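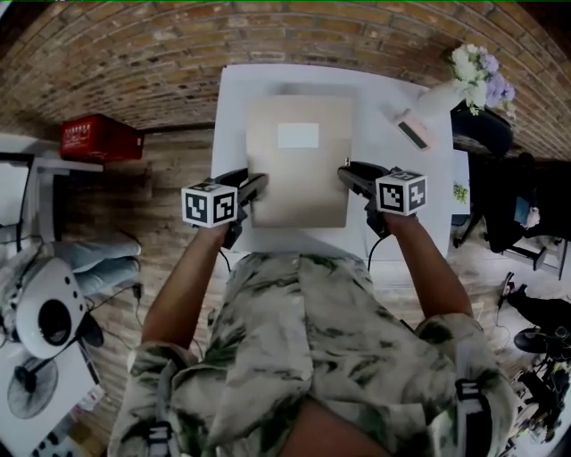
Brown sheet on the white table, label side up

**Ududbridge Help Board > Paper and Packing**

**How do I flatten a card folder that won't lie flat?**

*kianipost, February 26, 2021*

I've got a stack of beige card folders that came rolled up in a tube, and they still curl at both sides. I need them flat so I can put old letters in them and stand them in a box. Each one has a small white label near the top and I don't want to spoil it. I've tried holding the sides down on the table and pressing, but they spring back when I let go. Would an iron work, or will it lift the label?

**prustis_8**

Roll it the opposite way first, gently, and hold it for a minute. Then lay it between two sheets of clean paper and put heavy books on top, right out to the edges. Leave it a few days. I did 15 of mine in one pile last June and only one needed a second go - it had been at the top, with not enough weight on it.

I wouldn't iron near the label. The glue on the cheap ones goes soft and the corners lift.

**drimura**

books

**flatpack691**

Agree with the first reply, but check which way the grain runs before you roll it back. If it curls left to right, roll left to right. Going across the grain will leave a crease, and that won't press out. Mine were in a damp shed and took over a week.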